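Tresholm packing and storage project
Progress report to the Rallanow fund, February
Reading time: 2 minutes

We promised you a way of putting small boxed goods into bins so that they stay put. We can now report progress, mostly in the matter of lining.
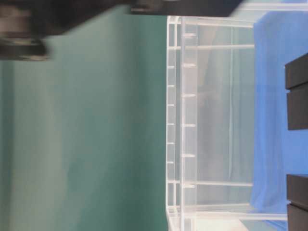
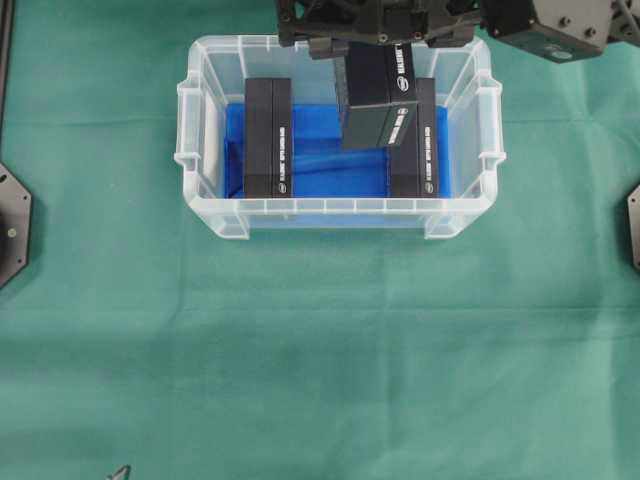
Clear plastic, twice.

Aranka Boros
Project lead, Tresholm

The clear bin with the blue insert is the one we would like to keep. Black boxes stand upright in it, long side running front to back, and the blue makes them very easy to see, a benefit we did not predict and will be claiming credit for. The insert stops a little short of the walls and has picked up some creases. Bíró has offered to cut the next batch larger. He has been offering since the fall.

Layout took up most of the month. We argued over whether the boxes should be pushed together or given room, and settled on 3 to a bin, the middle one going in last. The minutes of that discussion run longer than this report and are available to anyone who asks twice.

Spending stands at 67 percent of the grant. The Plakex order came in under budget, and the savings went straight into green cloth, which wrinkles whatever we do to it. We have stopped ironing.

Still open: labels for 13 bins, a lid that fits, and a decision on whether the printed side of each box should face up. Bíró says yes. I say yes too, but for different reasons, so the item remains on the agenda.

We are not asking for more money this time. Please enjoy the feeling while it lasts.

This site uses cookies. Accept all | Manage preferences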